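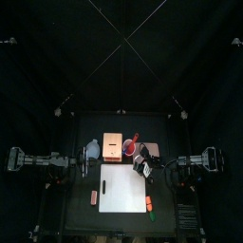 Dotunier

The job paid by the good run. A good run was one where both arms started at the sides, did what the sheet asked and went back to the sides without knocking anything off the table. I had to do 80 in a shift. On my first day I did two.

You worked the arms from a stool outside the black cloth, with a handle in each hand. Whatever your wrists did, the grippers did a moment later. The woman who trained me said to forget the grippers and think about the cup. I thought about the cup and put it on its side.

"Again," she said, and reached in to stand it up.

The sheet that week was the kitchen sheet. Move the bottle. Take the red spatula out of the cup and lay it on the white board. Put it back. The bottle was the worst of them, because it rolled. The spatula was only awkward. You had to come at the handle from the side and close slowly, and if you closed too soon the cup came up with it.

By August I was getting 60. I had started to do things at home the way I did them at work. I would stop with my hand beside the kettle, open my fingers, go forward, close. My son watched me pour his milk like that.

"Why are you going so slow?" he asked.

"So it can follow," I said.

He looked round the kitchen to see what could.

When I reached run 597 on the spatula they let me see the other half of it. The trainer told me to sit on my hands, and she pressed a key. The right arm lifted. It went across to the cup, stopped a little short and dipped to the left, then came up again before it went in.

"What's that dip?" she said. "It does that every time. We can't find it in the code."

I knew what it was. I broke my wrist when I was nine and it set badly, and it drops like that before I pick anything up. My mother used to say she could tell me from the far end of a street by the way I reached for a gate.

"I could do them over," I said. "I could try to keep it straight."

She ran it again. The arm went out, dipped, came up and took hold of the handle. It laid the spatula on the board and went back to its side of the table.

"No, leave it," she said. "It's not dropping anything."

She gave me the next sheet, and I took the handles and started on the bottle.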